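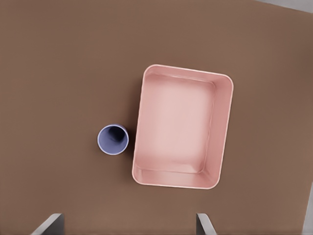
Report on a Visit to the Dellanbridge County Courthouse and Evidence Center

Prepared for members of the Hustotdale Court Watch Association

In July, a delegation of 6 members of the Association attended the open day held by the Dellanbridge County Courthouse and the evidence center attached to it. The visit was arranged at the invitation of the clerk's office, following our letter of last spring on public access to plea and sentencing hearings. The delegation was led by Fanni Medve, chair of the Association, and included Dede Owusu, who serves as our liaison with the public defender's office in Hustotdale.

Arrival and security

Doors opened at 8:30 a.m. Visitors entered through the east lobby on Ivanyshyn Street, where the screening line was longer than on an ordinary court day. Members should note that phones were allowed in the building but had to be switched off before entering any courtroom. Bags larger than a small backpack were checked at the desk and returned against a numbered tag.

The line moved slowly until a second lane opened shortly after nine. We missed the first few minutes of the welcome remarks as a result, and the clerk's staff kindly gave us a printed copy.

The clerk's office

Juniper Whitfield, deputy clerk for criminal filings, led the first part of the tour. She followed a felony case from the time charges are filed to the final order, using blank forms laid out along the public counter. Her account covered the initial appearance, the appointment of counsel, indictment, pretrial motions, and the two ways in which most cases end.

Much of the discussion concerned plea agreements. Ms. Whitfield explained that a signed agreement is entered in the file on the day it is received, but that the conviction is not recorded until the judge has accepted the plea in open court. In Dellanbridge a judge will often order a presentence report first and set a later hearing. During that period the docket shows the case as pending. Several visitors said they had read this entry as an error, and Ms. Whitfield agreed that the wording could be clearer. A revised docket guide is being drafted.

The office has 396 closed homicide and arson files stored on site, the oldest of them in bound volumes. Requests to read a closed file are made on a single-page form. Sealed material is removed before the file is handed over, and a slip is put in its place so that the reader knows something has been withheld. We consider this a good practice. The Hustotdale clerk does not do the same at present.

Courtroom 2

The group was then seated in Courtroom 2 for a short demonstration of a change of plea hearing. Members of the local bar played the defendant and both attorneys. Magistrate Kavitha Ramasamy presided and stopped several times to explain why particular questions are asked. A defendant must say that the plea is voluntary, that no promises have been made outside the agreement, and that the rights being given up have been understood. The state must then set out the facts it would have proved at trial.

Magistrate Ramasamy was asked whether the family of a victim may speak before a plea is accepted. She answered that they may, if they have notified the prosecutor, and that she also accepts written statements. She declined to discuss any pending case, and the audience respected this.

The sound in Courtroom 2 was poor from the fourth row back. One of our members uses a hearing aid and could follow very little of the exchange until a bailiff brought a listening headset. These are kept at the bailiff's station and must be requested. No sign says so.

The evidence center

After a break, visitors were taken in small groups to the evidence center, a low brick building joined to the courthouse by a covered walkway. It opened after the old sheriff's annex was closed and now holds property from 119 active cases. Svitlana Hrytsenko, evidence supervisor, met each group at the intake window.

Ms. Hrytsenko described the path of an item from the officer's hands to the courtroom. Every package is sealed, initialed across the seal, weighed where weight matters, and entered in a tracking system named Hiltum. Each later movement is entered as well, including trips to the state laboratory and returns from court. If a seal has been opened, the old seal stays in the package and a new one is added beside it.

Drug evidence is held in a separate locked room which we did not enter. Two employees must be present whenever that room is opened. Items from fire scenes are stored in lined metal cans because vapors can pass through ordinary bags - a point which drew more questions than any other on the tour. Guns are kept apart from both.

The center receives roughly 2000 items a year. Ms. Hrytsenko told our group that intake is kept up to date and that the greater difficulty lies in disposal. Property cannot be returned or destroyed until appeals have ended, and the notice that a case is finished does not always reach her staff. The clerk's office and the center are now testing a shared monthly list.

Questions and answers

The day closed with an open session in the jury assembly room. Mr. Owusu asked how soon a defense attorney may inspect physical evidence after making a request. Ms. Hrytsenko replied that an appointment is normally given within the week, though laboratory work can delay it. Another visitor asked about remote viewing of hearings. The court streams arraignments only, and there is no plan to extend this to pleas or sentencing.

Parking was also raised. The county lot behind the courthouse is free for jurors but metered for everyone else, including witnesses.

Points for the Association

The delegation recommends that the Association write to the Hustotdale clerk to request the use of withheld-material slips in closed files. We further recommend that our observer handbook be amended to explain the difference between a plea that has been entered and one that has been accepted. Ms. Medve will prepare the draft text.

A letter of thanks has been sent to the Dellanbridge clerk's office. It mentions the listening headsets and suggests that a notice be posted outside each courtroom.

Members who wish to read the printed materials from the visit, including the sample forms and the copy of the welcome remarks, may borrow them from the Association's office during regular hours. The forms are marked as samples and may not be used for filing.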